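The robot fund, where it stands in February

I have been putting money aside for a home robot arm for a while now, and a few readers have asked how the sums are going. There is 2000 dollars in the account. That was meant to cover the arm, a gripper and a second-hand computer to run it. It won't cover all of them, so I have been working out what can wait.

The arm I want is the small Kröger. The Markton is cheaper but the gripper is sold separately, and by the time you add the cable and the mounting plate the prices are close. I am leaning towards the Kröger unless the freight quote comes back silly.

In the meantime I am doing everything in simulation, which costs me nothing but power. The house I work in has a bedroom and a bathroom, and the jobs are moving household things and tools from one spot to another. The hammer is one of them.
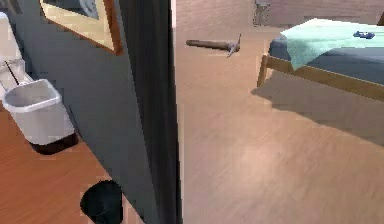 Krystyna Gajewski wrote in to say I should forget the arm until I have priced the bench, as hers cost more than she had allowed and she ended up bolting everything down twice. She also thinks I should keep a quarter of the money back for spare fingers and fuses.

I hadn't put a bench in the budget at all. I had a look in the shed and the old one wobbles, so I have added 195 dollars for timber and brackets. I'll build it myself. Spare parts have gone on the list too, though a quarter seems high to me for a first year.

The other thing I needed to settle was payload. I would like to handle real tools one day, and heavy ones are where the small arms run out. In the simulator I can try whatever I like.
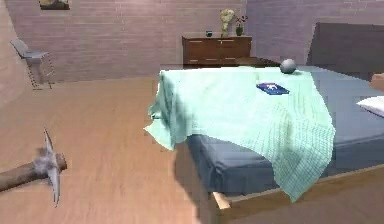
A stronger arm would mean going up to the Emari, and that is another 16 months of saving at the rate I'm going. I have decided against it. Light objects will keep me busy, and I can sell the small arm later if I outgrow it.

Doors are a separate question. A fixed arm on a bench is no use for them, and a wheeled base is well outside what I can spend. Brorkska hires bases out with a minimum of 3 days, and I have asked for a price.

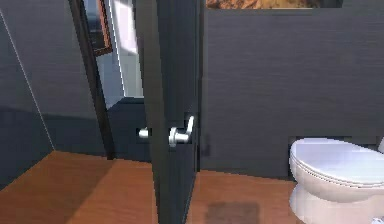
If the hire comes in under what I've set aside for spares, I'll book it for the winter and do the door work in one go. If it doesn't, doors stay in the simulator for another year. The order for the arm goes in once I have the freight quote, and the timber I can pick up any time.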